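Jetano — Furnished Interiors Program
Progress report to Sonden, August

We use cookies to remember your preferences. Accept / Manage settings

Work package 2: Reception rooms

The reception room in the Suto unit is furnished and in the condition agreed at the last review. Carpet, curtains, sofa and console table are in place. The console table was the item carried over from the previous period, after the first one supplied was rejected for a split in the lower shelf. Manalastas delivered the replacement on a Sunday and it was accepted the same day.

The replacement has a polished dark wood top, a gold trim line and a wreath ornament on the apron. Since the finish marks easily, the care sheet now limits items on the top to sealed bottles and dry objects — open cups and vases are excluded.

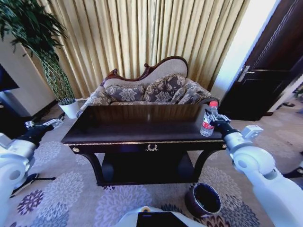

Console table and bottled water, reception room.

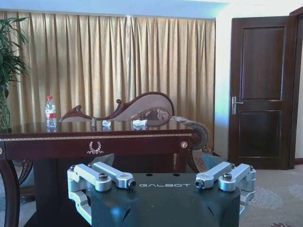

Does the polished top need a protective cover between visits?
A cover is not required. The top should be wiped with a dry cotton cloth after each visit and waxed every 6 months. Felt or plastic covers trap grit and will dull the finish faster than normal use.

Spending on this work package is within budget. The 500 held back against the rejected table has been released to Manalastas. Of the 17 items on the defects list, nine are closed. The remaining eight are minor and concern the hallway and the upper landing, mainly door adjustment and carpet edging.

Next period: close the open defects, issue the care sheet in its final form, and begin measuring for the dining room. The dining room order depends on written approval of the wood finish, which we request from Sonden with this report.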